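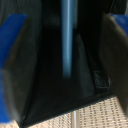

Visit to the Clokside teacher training center, 2005-07-21

Our group left Mahuika early and came to Clokside before the doors opened. The center works with schools of the district all 365 days of the year, so they told us at the desk, and in summer most of the rooms are used for courses.

First we sat in a reading workshop for teachers of grades three to five. The trainer spoke fast, but she gave everybody a printed plan, and I could follow well. I liked that each teacher had to bring one lesson that went badly and repair it with a partner.
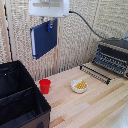
Navy blue hardcover book, held up in the gripper

After lunch we heard about the Gelance program, in which small schools share one math coach. Some 100 teachers took part last year. The cost is 2290 dollars for one school, or 3295 with the evening sessions – for us this is still too much, but two schools could perhaps apply together.
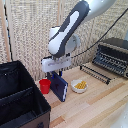 The book upright, close to the tabletop

The last hour was for questions. I asked how they measure if a course helps the pupils, and the answer was a little general. The Wavberg materials were on sale near the exit, and I took the catalog only. Applications for the next group close in October. The bus back was late and we used the time to compare our notes.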